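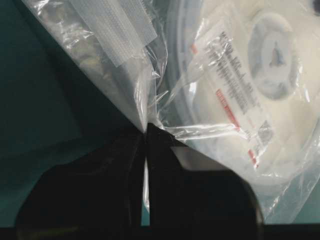 The Bag Drawer: Sorting, Closing and Storing Small Goods in Clear Plastic
Final project report, Household Materials and Storage
Submitted March 29, 2021

1. Why bags

My first proposal for this course was about shelving. It was returned with the comment that shelving had been done, and that I might look at something smaller. I looked in the hall closet of the house I share on Tistwood, and what I found there was bags. Clear bags with bandage supplies in them, clear bags with craft felt in them, clear bags with other clear bags in them. Each had been closed by a different person with a different theory of how a bag ought to be closed. The project more or less wrote itself after that, apart from the writing.

The question I settled on was simple. When soft goods are kept in clear plastic bags, which way of closing the bag holds up best in an ordinary household, and does clear plastic help people find things as much as everyone assumes? The course outline asks for a question that can be answered in one term with equipment already at hand. I had a closet, a kitchen scale, a notebook and housemates who open things.

2. Background

Most advice on home storage treats the bag as a solved problem. You put the thing in, you close it, you label it. The course reader gives closures half a page, most of it about zippers. The twisted neck, where you gather the loose film above the contents and wring it until it gives up, gets one sentence, and the sentence is disapproving.

I think this is unfair. The twist is what people do when they have a plain bag with no zipper and no tie, and that describes a great many bags. It costs nothing and takes about as long as a sneeze. It also has a well-known weakness: film remembers being flat and would like to be flat again.

There is some vocabulary to get out of the way. By "neck" I mean the gathered part of the film between the contents and the open end. By "skirt" I mean the loose film above the neck. By "bloom" I mean the moment when a neck lets go and the skirt opens out. That last one is my own word and I'm fond of it.

3. Materials

The test goods were all soft and light: gauze, cotton pads, felt squares, stockings and a quantity of quilt batting left over from someone's better intentions. I left out anything with corners. A box of thumbtacks was considered in week one and dropped in week one.

The bags came from two suppliers. Flindus makes a thin, crackly bag that wrinkles if you speak to it. Kasard makes a heavier one, softer in the hand, which drapes and keeps fewer creases. Both are sold as clear. I'd call them both clear when empty. With something in them, and under the closet bulb, they turn into a collection of highlights with some goods behind.

In total I prepared 178 bags. Eight split at the seam during filling, all of them Flindus, and were set aside, leaving 170 for the trial. I mention this because the assignment sheet says to report losses, and because the batting got everywhere.

4. Method

Four closures were compared: a twist left to itself, a twist with the skirt tucked under the bag, a twist held with a wire tie, and a plain overhand knot in the film. Each bag was filled to a little over half, pressed gently to let out air, closed, and laid on the closet shelf. Bags were packed side by side and allowed to lean on each other, as they do in life.

Pressing out the air sounds trivial and took me two weeks to do consistently. Press too little and the bag is a balloon that rolls off the shelf. Press too hard and the gauze folds over on itself and comes out with a crease it didn't have before. I ended up laying my forearm across the bag, counting slowly to 3 and gathering the neck with the other hand. This is hard to do with dignity.

The twisting itself was standardized as follows. Gather the film as close to the contents as it will go without pulling on them. Pinch the neck to a point. Turn the bag, keeping the pinch still, through four full turns. My early attempts turned the pinch and kept the bag still, and the neck wandered up the film until there was nothing left to twist.

Housemates were asked to use the closet normally. Every opening was to be written on a sheet taped inside the door, with the item wanted and how many bags were handled before it was found. At the end of the trial the sheet had 444 entries. One of these reads "looked for scissors, no scissors," which I have left in the count.

5. Results

5.1 Plain twist

The plain twist did badly on its own and reasonably well in company. A bag at the end of the row, with nothing leaning on it, usually bloomed within the day. A bag wedged between two others stayed shut for as long as nobody took its neighbor. The heavier Kasard film let go sooner than the Flindus, which surprised me. My explanation is that the crackly film holds its creases and the creases grip each other. I didn't test this any further than by sitting on the floor and twisting bags for an evening.

5.2 Twist and tuck

This was the best of the four for goods used often. The weight of the contents sits on the skirt and keeps the neck from unwinding. It opens in a second and leaves no tie to lose. It works poorly with very light contents, and quilt batting weighs so little that the bag simply rose off its own tuck over a night or so.

5.3 Wire tie

No bag with a wire tie came open by itself. Plenty of them came open and were never closed again. By the end of the trial, ties had been found in the sink, in a shoe and around a phone charger. A closure that works perfectly until the first use is a particular kind of closure, and I would recommend it for things you don't need.

5.4 Knot

The knot held in every case. It held so well that most knotted bags were opened by tearing a hole in the side, after which the knot went on holding the top of a bag with no purpose. I rate it highly for sincerity.

5.5 Finding things

I had expected clear bags to make searching quick. For the first bag in a row, they do. Once bags overlap, you're looking through two or more layers of wrinkled film, and pale goods become very hard to tell apart. Gauze and cotton pads were confused more than any other pair. Gauze is recognizable when its weave lies flat against the plastic, and anonymous when it is bunched. Gray felt and stockings were both reported as "the soft one."

Laying one flat piece of the contents against the front of the bag, as a kind of sample, helped a great deal. People who had been handling bags one after another started going to the right one first. I tried this only in the last part of the trial, so the comparison is lopsided, but the entries on the door sheet got noticeably shorter and less rude.

6. Discussion

The main finding is that closure and position can't be judged apart from each other. A weak closure in a well-packed row beats its reputation, and a good closure at the end of a shelf has to do all the work. If I were starting over, I would record the place of every bag on the shelf from the first day. I began doing it in the middle, after the end bags had already bloomed several times and been blamed on the cat.

Glare deserves more attention than I gave it. The closet has one bulb, overhead, and a bag full of small folds throws that light back in streaks. Standing slightly to one side removed most of the problem. So did taking the bag out and looking at it, a method I believe is already in wide use.

There are obvious limits. All the goods were soft. All the users lived in one house and knew they were being written down, though judging by the handwriting this didn't trouble them. Humidity wasn't measured. The two kinds of film differed in thickness and also in width, and I can't fully separate the effects.

I was asked at the review whether the whole thing would be solved by a set of bins. It would. The bins sold at Pattinasarany cost more than my entire budget for the course, and they would also be opaque, leading to a second report.

7. Recommendations

For soft goods used weekly or more: twist and tuck, contents pressed, one flat piece against the front.

For goods put away for a season: wire tie, with the tie's other end twisted round something you'd notice missing.

For very light goods: any closure, but stand the bag between two heavier ones.

For the end of the row: put the torn-open knotted bags there. They have nothing left to lose.

8. Further work

I'd like to repeat the trial in June, when the closet is warmer and the film should be softer, and I would include a folded neck held with a clothespin, suggested by three separate entries on the door sheet. The bags are still on the shelf. The sheet has been taken down, but people have gone on writing on the door.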